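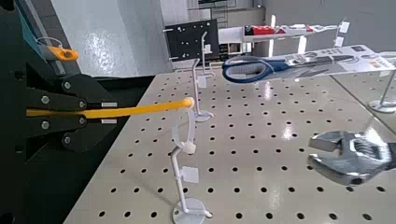
Yellow rod, white hook stand, pegboard top

Forum > Benches and Worktops > Pegboard laid flat as a tabletop, anyone else?

akinyi_m
I've had mine laid flat for two months now and I'm completely sold on it! Beige board, round holes all the way across, and everything I used to lose down the back of the bench now has a spot. The little white stand with the curved loop is my favourite thing on there (round base, thin post, takes up no room at all). Who else has gone flat and what are you standing on yours?

Do-yoon W
Love the look of that. I went the other way and put mine on the wall, 293 holes according to my daughter, who did it with a felt tip one wet afternoon. How do you stop small screws dropping through?

akinyi_m
I don't! Ha. There's a tray on the shelf underneath and I empty it when I remember. Found a drill bit in there last week I'd given up on.

wafula.w
Going to disagree with the pair of you. Pegboard is for walls. Flat, you can't wipe it, crumbs and sawdust go straight through, and anything with a fine tip finds a hole. Had one in the old workshop and covered it with a sheet of ply by July.

nyokabi_k
@wafula.w but then you've lost the holes, which are the fun bit! I push dowels in as stops when I'm gluing, and move them about for each job. Couldn't do that on ply.

wafula.w
You could with a drill.

nyokabi_k
Not twenty times an evening I couldn't

Brian Chege
Does the shine bother anyone? Looks like yours catches the light a fair bit, Akinyi. Mine was dreadful under the strip light until I went over it with fine paper and a matt varnish from Jilavitz. Two coats, and don't flood it or you'll be poking out the holes with a cocktail stick like I was.

akinyi_m
Ooh, a bit, yes, it goes bright in patches. Did the varnish yellow at all?

Brian Chege
Not so far. Do the underside too or it may bow.

Do-yoon W
Back on the stand - does a round base like that not slide about? I've got a Fello one for hanging rings and loops of wire and it wanders every time I reach for it.

akinyi_m
Bit of tacky putty under the disc. Comes off clean, and I can shift it when I want the space.

wafula.w
Putty I will allow. Still say you'll be covering it over by winter.

nyokabi_k
Mine's been flat for 11 years, Wafula :)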